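Some notes on how The Salt Ferry did at our theater in Fernside, because people keep asking me and I'd like to write it down once.

For anyone new: I book films for a single-screen house. We don't get the big openings on the big dates. We get them two weeks later, or we get the small ones nobody else in the county wants.

The Salt Ferry is Periklis Psarras's second feature. Period drama, two brothers running a river crossing, a little over two hours. Subtitled for the first half hour and then mostly in English. Brodico is handling it here.

We opened it in February. The first weekend was soft. Matinees were half what I had hoped for, and the late show did worse than the documentary we had just pulled.

I had the paperwork ready to drop it to one show a day. Then the Monday number came in, and it was better than the opening Friday. I've been doing this for eleven years and I can count the times that has happened on one hand.

The Tuesday was level with it. By the second weekend we were turning people away from the 7:15.

Final count for our run was 2305 tickets. For a house our size, in that month, with no name actors, that is a very good number. Our best title last fall was a sequel with a toy tie-in and it didn't get there.

Where did they come from? The choir, mostly. Encarnación Llorente's score has a long piece in the ferry funeral, and a choir director in Himosville told her singers to go hear it in a real room. They came by the carload and told their families.

I would love to say it was my poster placement. It was not my poster placement.

A word on the score, then. It's cello, voices and very little else. She leaves the river sounds alone for long stretches. Our left surround speaker had a buzz in it that I'd been ignoring for a year, and this film made me get it fixed.

On the acting: Emil Gasser plays the older brother and he's good, a bit stiff in the early dinner scene, then much better once the weather turns. The one people talked about in the lobby was Ingeborg Leitner as the toll keeper. She has three scenes. Nobody coughs during any of them.

I've seen complaints online that the middle drags. I agree, for about one reel's worth. The tax inspector subplot could lose ten minutes and I don't think anyone would miss it. Walkouts were few, and they were nearly all in that stretch.

Some people asked about the ending. I'm not going to get into it here. I'll just say that the ferry bell matters, so don't go get a refill when you hear it the first time.

Business side, for the other bookers who follow me. Brodico wanted a three-week minimum. I asked for two with an option on the third, and they said yes the same afternoon. That option is what saved the run – if I'd had to go back and ask, the screen would have been promised to something else.

Terms stepped down in the third week, as usual. That third week was also nearly as strong as the second, so it was the most profitable one of the three for us. This almost never lines up.
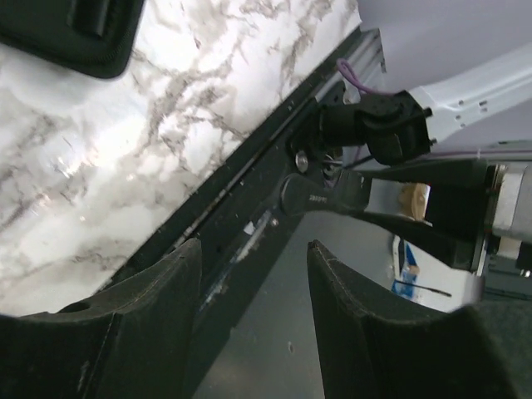 Also for bookers: play it early in the evening. Our 7:15 beat the 9:30 every single night. It's a long film, the crowd is older, and they want to be home by ten.

Concessions were low per head. Lots of tea, hardly any popcorn. Quiet film, and people didn't want to be the one crunching.

Several of you asked if Kai-wen Yang's new one is coming here next. I've asked for it. It's called Rutkowska, after the main character, and I've only seen the trailer. The distributor is holding it back until they see how the cities do, so I have no date for you.

My guess is that it opens bigger than The Salt Ferry and drops faster. Trailers that loud usually go that way. I'd be happy to be wrong, and I'll book it either way.

If you missed The Salt Ferry, I'm trying to get it back for one matinee with the choir singing beforehand. Brodico is fine with it. The choir has to sort out its rehearsal calendar first. I'll add to this thread once there's a time.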